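Speaker notes: Reconstructing a household from letters and oral testimony
Naa Amegashie, Makokha family papers

Slide 1. Title
Say name, say that the family has agreed to the use of the material. Slides will be shared afterwards.

Slide 2. What survives
The papers came down through three branches of the family. The largest group is 160 letters, nearly all from the eldest daughter to her aunt in Hulis. There is one household account book with gaps. There are 5 taped interviews with the younger siblings, made when they were past seventy.
No letters from the father survive. State this early, as it affects everything said about him later.

Slide 3. Dating the letters
Fewer than half carry a year. Order was established by three means: change of address, references to school terms, and the paper itself. The move from the farm at Rerkel to the rented house in town is a fixed point. Letters that mention the well are earlier. Letters that mention the landlord are later.
A small group could belong to either side of the move. These are marked "unplaced" in the index and are not used as evidence for the move.

Slide 4. The father's character
The siblings disagree. The two eldest describe him as strict and often silent. The youngest describes him as playful, with a habit of singing while he shaved. Both accounts may be accurate for their own years. He was thirty when the first child was born and forty-eight when the last was.
Do not average the two. Present them side by side with the speaker's birth order given.

Slide 5. Money
The account book shows a loan of 200, entered in November and repaid in small amounts over two years. The lender is given by initial only. Family tradition says it paid for the eldest son's apprenticeship. The book does not say so. School fees appear on the same page, so the loan may have gone there.
Pause here. This is usually where the first question comes.

Slide 6. Transcription method
Spelling kept as written. Punctuation added only where a sentence cannot be read without it, and always in square brackets. Index held in Clavora, one record per letter, 1588 name entries in total. Nicknames are linked to full names only where two sources agree.

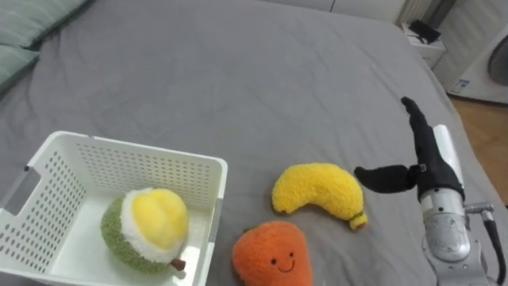
Comment received from Clement after the trial run: the nicknames should be given more room, as the children were called by them at home and by nothing else, and a listener who hears only the baptismal names will not recognise the family on the tapes. He also asked for the mother to come in before the money slide. The first point is accepted and a list of nicknames goes in the handout. The second is not, as her own account of the loan makes little sense until the book has been shown.

Slide 7. The mother
Known from the tapes and from nine postscripts in her hand. She wrote briefly and mainly about health. On tape all the siblings say she ran the house and kept the book. The handwriting in the book matches the postscripts.
Read out the fourth postscript in full. Allow one minute.

Slide 8. Open questions
Who the lender was. Why the letters stop for eight months after the move. Whether the aunt's replies were kept.
Leave this slide up during questions. Contact details are on the handout.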